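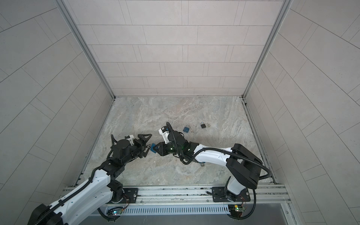

Revestimento: fundo, esquerda e direita em ladrilho cinza claro, piso marmorizado. Falta resolver o vão da direita.

Setembro, caderno da oficina, p. 52

Comecei hoje às 8h20 com café demais e a fita métrica do Rogelio, que eu juro que devolvo. O assunto da semana continua sendo o revestimento do box, e agora que as três paredes e o piso estão no lugar dá para escrever com um pouco mais de calma o que funcionou e o que eu faria de outro jeito.

Piso primeiro. A gente ficou dias entre o marmorizado e um cinza liso sem graça nenhuma, e acabou indo de marmorizado, cinza claro com veios brancos e uns bege bem pálidos. Gostei muito! A Naomi achava que ia ficar com cara de banheiro de hotel (e ficou um pouquinho, Naomi, você tinha razão), mas com o ladrilho do mesmo tom em volta o conjunto fecha bem. A amostra que ela colou no caderno antigo, da Meireles, puxava mais para o amarelo. Quem for comprar de novo leve a nossa para comparar na luz da rua, a lâmpada do balcão deles engana qualquer um.

Paredes: ladrilho retangular em fiada desencontrada, junta fina um tom mais escura. A primeira ideia era junta branca. Testei num retalho, deixei 50 minutos quieto e voltei para olhar: sumia tudo, parecia uma parede só, chapada. Com a junta mais escura a fiada aparece sem gritar. A cor está anotada na tampa do pote, ref. 2.213 da Plustley, e por favor não joguem a tampa fora, foi assim que perdemos a cor do armário.

O fundo foi o mais fácil dos três. Marquei uma linha de nível com lápis, segui por ela e pronto. Já as laterais me deram trabalho para casar a altura das fiadas com a do fundo. Na esquerda comecei por baixo e fui subindo feliz da vida até descobrir que tinha um desvio vindo desde a segunda fiada. Desmanchei. Na direita já fui mais esperta e comecei pelo canto, encostada no perfil, conferindo cada fiada com a do fundo antes de seguir para a próxima.

Sobre os perfis de alumínio nos cantos: no desenho da Nillbridge eles iam ficar escondidos atrás do revestimento. Deixei aparentes, um em cada canto do fundo. O Rogelio torceu o nariz e depois veio dizer que preferia assim. Para mim é questão prática — se um dia for preciso trocar uma parede, ninguém quer cortar ladrilho para chegar no parafuso. E corte de ladrilho no canto, feito por mim, não é coisa que se mostre para visita.

Agora o pedaço chato. Na direita sobrou um vão estreito entre a base da parede e a borda do piso, aquela faixa escura. Meu palpite é que o piso foi cortado justo demais daquele lado, e o corte fui eu que fiz, então não tem a quem reclamar. Opções que anotei conversando com a Naomi no almoço:

Silicone cinza. Rápido, mas junta poeira e depois de um tempo fica encardido.

Cantoneira fina de alumínio, combinando com os cantos. Minha preferida. A Prirov tem em barra, falta ver se cortam na medida ou se vem inteira e a gente se vira com a serrinha.

Soltar o piso e puxar um tiquinho para a direita. A Naomi votou nessa. Eu não quero nem pensar, mas se a cantoneira ficar feia volto aqui e dou o braço a torcer.

Limpeza: pano quase seco e detergente neutro, nada de saponáceo. Passei saponáceo num retalho do piso só para saber e o desenho ficou fosco num canto. O retalho está na gaveta de baixo, com um X de caneta, para quem duvidar. Nas juntas vai escova de dente velha, sempre no sentido da fiada.

Gastei quase 54 minutos só tirando resto de massa do ladrilho com espátula plástica. Da próxima vez passo o pano na hora, em trechos curtos, que é o que o Rogelio vinha dizendo desde o começo.

Pendências: ligar para a Prirov e perguntar da cantoneira. Guardar as sobras de ladrilho deitadas, com papel entre uma e outra. Perguntar à Naomi onde foi parar o lápis de marceneiro. Devolver a fita métrica.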